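双腕アームの作業代行・導入パッケージ「Nasix」ってどうなの?

1 :kogata_line
文具のセット詰めをやっている小さい会社です。ペンをケースに入れて蓋を閉めるだけの工程に人を張り付けているのですが、Markcombeという代理店からNasixの双腕パッケージを勧められました。アーム2本とフレーム、制御ソフト、初期の教示3日分込みで月額35万円、最低契約1年。資料には「卓上の片付け・箱詰めはほぼ即日で立ち上がる」と書いてあります。正直うますぎる話に聞こえます。使ったことのある方いますか。

2 :nezimawashi
月35万なら人を雇った方が早い。以上。

3 :kogata_line
>>2
その人が来ないから困ってるんです。求人は半年出してます。

4 :Rizwan_K
前の職場で似た構成を検証しました。Nasixそのものではないので話半分で。
「即日で立ち上がる」の定義を必ず文書で確認してください。うちの場合、営業さんの言う立ち上がりは「1回通しで動いた」でした。現場が欲しいのは昼休みを挟んでも同じように動くことなんですが。

5 :tanaka_jig
ペンは嫌なワークだよ。転がるし、細いし、キャップの色が違うだけで認識が怪しくなるソフトもある。透明ケースはもっと嫌。蛍光灯が映り込むとカメラが縁を見失う。
カタログの動画が白い不透明の箱でやってたら疑った方がいい。

6 :swati_user
Swatiの方を1年使ってます。片腕ですが、ペン程度の箱詰めなら専用の治具を作った方が安く済みました。双腕が要るのは蓋を押さえながら入れるような時だけでは?

7 :kogata_line
>>5
まさに透明ケースです。土曜(23/09/2023)に先方のデモ場へ行って、マーカーと透明の箱で見せてもらいました。写真を貼ります。
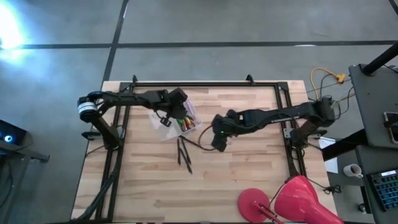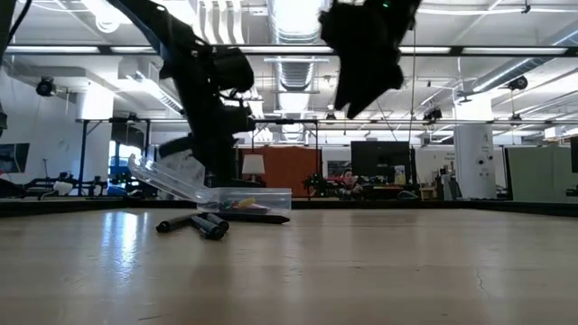

見た感想ですが、動きは思ったより滑らかでした。ただ、こちらが持っていったケースに替えてほしいと頼んだら「教示のやり直しになるので後日」とのこと。それと63回連続で成功したという数字を口頭で言われたのですが、ログは見せてもらえませんでした。

8 :tanaka_jig
>>7
1枚目、箱にペンの束が入ってるね。で、2枚目だとペンが箱の手前に寝てる。この並びからスタートするのか、途中なのか、それとも落としたやつなのか、写真じゃ分からん。開始時の置き方がどこまでバラけていいのか聞いた?

9 :kogata_line
>>8
聞きました。「ある程度は大丈夫」だそうです。

10 :nezimawashi
ある程度(笑)

11 :Rizwan_K
>>9
そこが一番高くつきます。「ある程度」を数字にしてもらいましょう。箱の位置ずれ何ミリまで、向き何度まで、ペンが重なっていてもいいのか。
63回という数字も、途中で人が置き直した回を数えているかどうかで意味が変わります。

12 :pana_g
少し擁護します。自分はNirnskaの工房で双腕を触っていますが、2枚目みたいに蓋が開いて立っている箱は片腕だと結構つらいです。蓋に手首が当たる。もう片方で逃がせるのは本当に楽。>>6さんの治具案は品種が1つならその通りですが、ケースの種類が多い会社だと治具の棚が増えるだけです。

13 :swati_user
>>12
品種が多いならその都度教示のやり直しでしょ。治具の棚が教示の請求書に変わるだけじゃないの。追加教示は1品種いくら?

14 :kogata_line
>>13
見積には「別途」とだけあります……。

15 :swati_user
ほらね。

16 :pana_g
別途は確かによくない。そこは擁護できません。でも「双腕は無駄」までは言い過ぎだと思う。

17 :tanaka_jig
照明も気にした方がいいよ。2枚目、机の左側がかなり白く反射してる。1枚目も床の奥が白く飛んでる。ああいう場所で動くなら強いのかもしれないし、あの明るさで覚えさせたからあそこで動くだけかもしれない。自分の工場の照明で試さないと判断できない。

18 :Rizwan_K
同意。貸出機での現地試験を条件に出すべきです。自分なら次のように書きます。
・自社のケースと自社のペンで連続300回
・途中で人が触ったら失敗として数える
・照明は現場のまま
・全回の動画とログをもらう
これを嫌がるなら、その程度の製品ということです。

19 :nezimawashi
300回やる間に人なら倍は詰めてるぞ。

20 :kogata_line
>>19
サイクルタイムは計り忘れました。痛いところです。次に行くときはストップウォッチを持っていきます。
>>18
そのまま使わせてもらいます。あと最低契約1年も、途中解約の条件を確認します。

21 :pana_g
グリッパの指先の交換費用も聞いてください。消耗品扱いのところが多いです。

22 :kogata_line
Markcombeの担当から返事が来ました。現地試験は可能、ただし搬入と設置の費用はこちら持ち、ログの提供は「社内で検討」だそうです。追加教示の単価はまだ出てきません。

23 :swati_user
単価が出るまで判子は押すなよ。

24 :kogata_line
押しません。現地試験の日程が決まったらまた書きます。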